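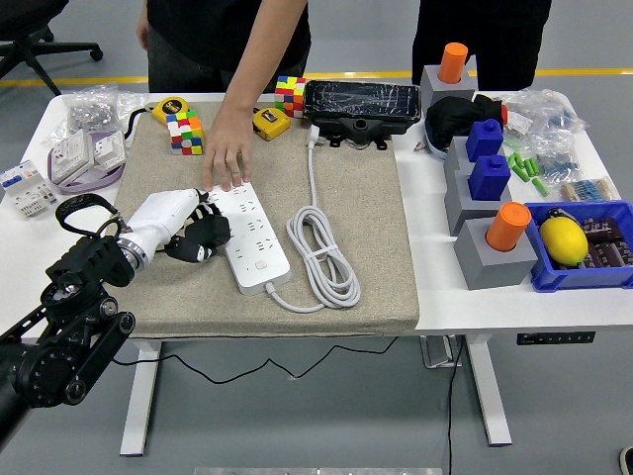
Power strip with its cord coiled beside it.

Home movie night: tips for the living room
18 September 2019

A new release on the home screen runs close to three hours now, so set the room up before anyone sits down.

Put the screen on the wall that faces away from the biggest window. If the room only works the other way, hang a dark curtain or a folded blanket over the rod. Thin blinds leave a gray wash over night scenes.

Sit 8 feet back for a mid-size TV. Projector owners can go farther, but check that people in the back row can still read subtitles. Most players let you raise the subtitle size one step in the settings menu.

Turn off motion smoothing. It goes by a different name on every set and is usually under Picture, then Advanced. Film mode or cinema mode is a good starting point for everything else.

Plug the player, the speaker and the TV in before you push the cabinet back. Leave enough slack to slide it out again.

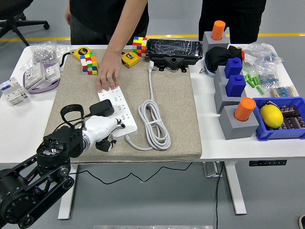
Label both ends of each cord with masking tape. Write on the tape before you stick it down. Two-year-old tape leaves glue behind, so change it every January when you dust back there.

Dialogue too quiet? Try the night or speech setting on the speaker first. Then move the speaker to the front edge of the shelf. Sound coming from deep inside a cabinet is always muddy.

For popcorn, heat the oil with two kernels in the pot. When both pop, add the rest in one layer and put the lid on slightly open. Salt it in the bowl. Fine salt sticks better than coarse.

Keep drinks on a tray on the floor at the end of the couch, away from cords.

If the movie is a rental, start the download in the afternoon. Evening streaming at our house drops to a blur right at the interval.

Wafula Rashidi

Filed under: Living room, TV and sound
2841 views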